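Adeo Suture Task Kit
Research configuration for two-arm surgical robots

Adeo is a bench kit for groups who study automated suturing. It was prepared by Inês Cardoso and Gil-soo Joo at the Brirnmont laboratory, and it is the same set-up they use for their own method, Jirnow. The kit has the synthetic tissue pads, the mounts for the wrist cameras, the mount for the fixed camera and the Nam recording software.
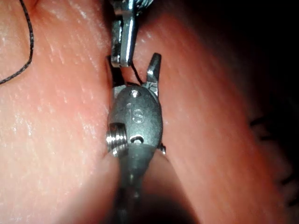

Wrist camera view, both instruments and black suture at the fold.

How the method works

Jirnow learns from demonstrations of an operator. Each demonstration is divided in short segments, and the policy predicts the next movement of both arms from the camera views only. We do not put coloured markers on the pad. In the published test the policy was trained with 250 demonstrations. The knot is treated as its own segment, so the position of the thread near the jaws has a big weight in the training.

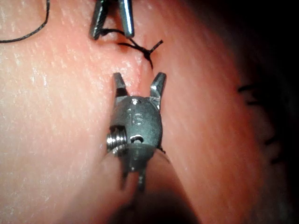 Cameras

The wrist view gives detail of the thread and the jaws, but the instrument hides a part of the incision. For this reason the software also records a fixed view, where the two instruments, the knot and the curved needle can be seen together. Both views are saved with the same clock. Pixel values are stored from 0 to 255, without colour correction.

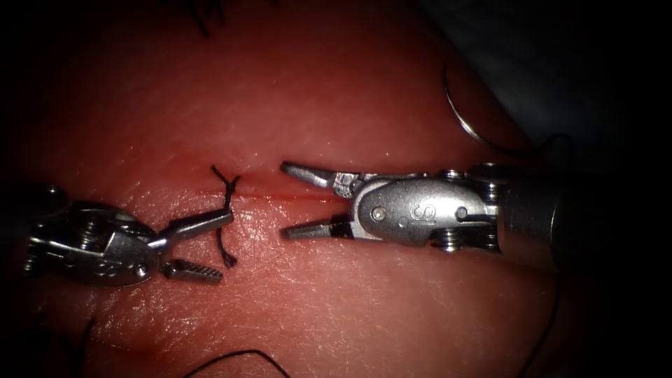 Ordering

Pads are sold in packs of 5. Camera mounts are sold in sets of 2, and the fixed mount is ordered separately. Please write your instrument model in the order form, as the mounts differ. The kit is for research only and must not be used in clinical work.

Page revised 28 January 2023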